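Does wrist-view-only data hurt a policy when the background keeps changing?

Posted by Marisol Ridgeway

I'm trying to reproduce the background result from the Cloltau report and I'm not getting it. The claim is that a policy trained only on hand-held gripper video does as well in a new room as in the training room, as long as the demonstrations were recorded in enough different places. They used 700 demonstrations. I have 444, all pick and place with small bottles, recorded in our lab with a wide lens camera on the gripper and no external camera.

In the training room my success rate is fine. When I take the same arm and the same bottles to the room next door, it drops to 17 out of 40 trials. The gripper closes too early or hovers off to one side of the bottle. The lighting in the two rooms is close to the same.

Before I collect more, I would like to know if this is a data quantity problem or if I'm doing something wrong. I have not cropped or masked anything. The encoder is pretrained and I fine-tune it along with the rest.

Gus Kapoor

More data. We had this too and it went away when we collected more.

Hazel Okafor

I would not collect more in the same room. If all 444 were recorded in one place, adding to them won't test what the report claims. The result depends on the number of places, and it says so in the methods section, although the summary makes it sound like total count is what matters.

Two things to check first.

Look at how your episodes are split. If you hold out random episodes from the same room, your validation loss tells you nothing about the room next door. Hold out a whole location. If you only have one location, hold out one end of the room, with different furniture in view. It's a weaker test but it will usually show the problem.

Then check whether the early closing happens at the same arm pose every time. If it does, the policy may be keying on something fixed in the background at that pose. You can test this without retraining. Hang a plain sheet behind the work area, run ten trials, and compare.

Jonatan Lindqvist

Agree with Hazel on the split. I'll add what we did at Rukmont, where we had nearly the same failure with a bottle task. A wide lens takes in much more than the object. In a typical view from our set there are bottles along the ledge, people on the other side of the window, an office chair, cables, and a big white machine housing with vents, while the only things that stay put from one recording to the next are the gripper body and the finger.

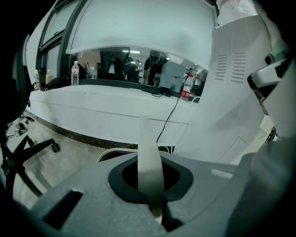

What we changed, in order

1. Stopped cropping to the center. We had tried it and lost the bottles near the edges, which the policy needs for the approach.

2. Recorded in more places, with fewer demonstrations in each. Short sessions, then move.

3. Froze the encoder for the first part of training and unfroze it later with a lower learning rate. This helped more than I expected. I can't say if it would help with yours.

4. Left glass in. We used to avoid windows and the policy did badly near them.

We also tried painting random textures over the background. It gave a small gain in the new room and a small loss in the old one, so we dropped it.

One question for Marisol: is your camera mount in the same position on the arm as on the hand-held tool? A small tilt between the two would also make the gripper hover off to one side. I would measure that before anything else.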